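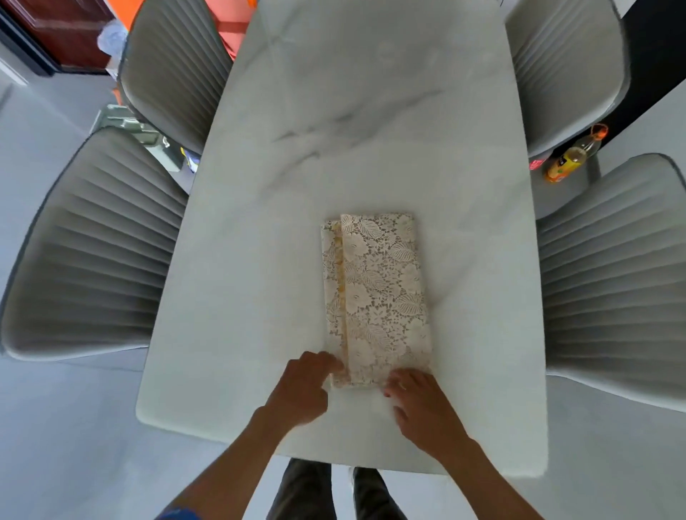 Vostlow open day: a storefront, a long hallway and one very patient build server

Last updated: Apr 18, 2018

Print this article | E-mail this article

Vostlow would like to be the place where you buy your PC games, and to get there it has to persuade the people who make them. So last week it opened its offices in Olden to small developers, a few press, and at least one man who thought he was attending a job fair and stayed for lunch.

The building used to belong to an insurance company and still smells like it. Visitors get a lanyard, a sticker that says ASK ME ABOUT MY GAME, and a map. I don't have a game. I was asked about it anyway, and by mid-morning I had described a farming simulator with light horror elements well enough that somebody wanted to see a demo.

Loan Quách runs developer relations and gave the opening talk in a room with more screens than chairs. Her pitch was short. Vostlow's launcher is in closed alpha, it takes games built in the Bovix engine, and partners get in before the public does. There are 21 partner studios so far. Applications for the next group close at the end of April, and the form is 13 pages long, down from something she declined to put a number on.

"We heard the feedback," she said, to a room that had clearly supplied it.

The live demo followed. A developer exports a game from Bovix, ticks a box, and the build goes up to Vostlow, gets checked, and shows up in the store. The progress bar went to the end, thought it over, and went back to the middle. Ilgın Uçar, who wrote a good deal of the upload tool, stood next to it with the face of someone waiting at a hospital. It worked on the second try and got the biggest applause of the day, including from me.
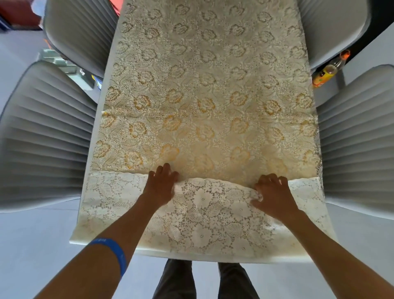 After that we were split into groups and walked down the hallway to the test lab. I had pictured something sleek. It's a windowless room full of ordinary desktop PCs, many of them old, a couple held shut with tape. That is the point of it, since plenty of players own exactly these machines. Every build that goes into the alpha is launched on all of them overnight, and in the morning somebody reads the crash reports. The slowest PC in the lab is called Grandpa. If your game runs on Grandpa, it will run on my laptop.

Lotte Vermeulen, our guide, let us each pick a game and try to break it. I chose Barbieri, a puzzle game about a barber who solves murders, and got myself stuck behind a sink in under a minute. She wrote it down and thanked me. I've never felt so useful at work.

Lunch was sandwiches. There was a line.

The afternoon panel was on money, so every seat was taken and people leaned on the walls. Vostlow won't publish its revenue split until the beta, a policy Ms. Quách repeated in several different ways as the questions came in several different ways. What she would say is that refunds will be handled by Vostlow, that developers can set their own sale prices, and that you can leave with three months' notice. 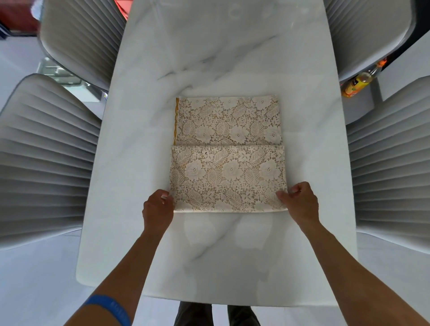 Müzeyyen Gündoğdu, whose two-person studio is already in the alpha, was the most useful voice up there. Her first game has sold 864 copies through the closed store, which she said was better than she had expected and worse than she had told her mother. She likes the crash reports. She doesn't like the achievements editor, which loses your work if you press Escape, and she said so while sitting beside the person responsible for it. He nodded and typed something.

Chiamaka Balogun asked from the floor what happens to cloud saves if the store closes. It's the right question and I've been to three of these launches where it never came up. The answer was that saves are also kept on the player's own disk, in a plain folder, and that a copy of the export code sits with the Bovix people. I'd want that in writing. So would she, judging by the follow-up.

Practical notes, for anyone thinking of applying:

You need a build that runs on Windows 7 or later. Mac is "being looked at."
The store page wants 600 characters of description and will reject 601, cheerfully.
Bovix projects only for now. Other engines may come after the beta.
Parking at the Olden office is behind the building. The sign pointing to the front is old.

Will I use the thing? My PC already has five launchers on it, each of which wants to start when the computer does and tell me about a sale. A sixth needs a good reason, and the only game I badly wanted from the day was Barbieri, which I'm told also comes out everywhere else in the fall. I did sign up for the beta mailing list. The confirmation e-mail went to spam.

Print this article | E-mail this article

Contact us | Copyright 2018, all rights reserved | Back to top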